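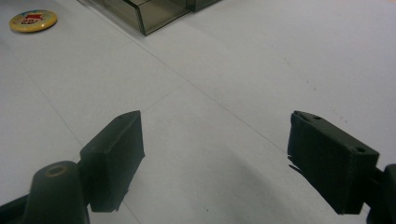
Kumaresan Kurian reckons I'm about to look very silly, and he put it in the comments before I'd even finished the last column. Give it 2 years, he wrote, and you'll have one of these in the kitchen and you'll be too embarrassed to mention it. He might be right. I've been too embarrassed to mention the bread maker.

But I don't think so. Not two years. Not for the job I care about, and that's tidying a table.

People hear "chores" and they think of the big stuff. Vacuuming, mowing. Fine, we've had machines doing a passable job of floors for ages, because a floor is one big flat thing and you just go over it till you're bored. A table's different. A table is all the little things. A badge. A plastic tray that the badge ought to be in. Pick up one, put it in the other. My niece could do that before she could say her own surname.

Now try it with two fingers. Try it properly, go on, thumb and one finger, and keep them stiff. A button badge lying flat has almost no height to grab. You come at it from above and you've got to get right down to the surface without jamming the tips into the tabletop. Then you close, and it skates off. What do you do as a person? You drag it to the edge with your fingertip and catch it. Or lick your finger, if nobody's looking. You don't think about it, you've got skin and nails and fifty-odd habits you never learned on purpose.

Then the tray. See-through plastic is a rotten thing to show a camera. You get the tabletop coming through the walls, so where's the wall? Cameras like edges and colour and there's not much colour in it. Half the glassware in my house would be invisible to the sort of kit people can afford.

I went to the Dretura open day in October with all this in my head and asked Loukia Raptis, straight out, how often their arm gets a small flat object into a container. She said 8 times in 15 on the day she'd checked, on objects it had met before. I liked that she just told me. The Holtus brochure on the next stand said "household ready" in letters as tall as my hand and had no figures in it anywere.

8 in 15. Would you keep a dishwasher that did 8 plates in 15?

And speed. We stood watching one pick take the better part of a minute. At 60 seconds an item my kitchen table is a full evening's work, and by then somone's put more stuff on it.

The shop-floor people get cross at this point and they've got a case. Stavros Hoxha wrote me a long email about the packing line at Rolturel, where every part turns up the same way round in a moulded slot. Yes, works a treat. Has done for years. But look at what's been done there: the people did the tidying first. Somebody designed the slot. My house has no slots. My house has a drawer.

So where does that leave us. I'm not against it, I'd have one tomorrow if it did the job. I'd even put up with slow if it was quiet and did it overnight, and I suspect that's how it gets in the door in the end, some plodding thing that works from midnight and gets most of the table done by breakfast. Most. Leaves you the badges.

What I would like is for the people selling them to stop filming mugs. Mugs have a handle, mugs stand up on their own. Show me a coin on a bare table. Show me a badge, a stamp, one playing card, and leave the bit in where it misses.

Kumaresan, you're on for the bet. Loser does the washing up, by hand.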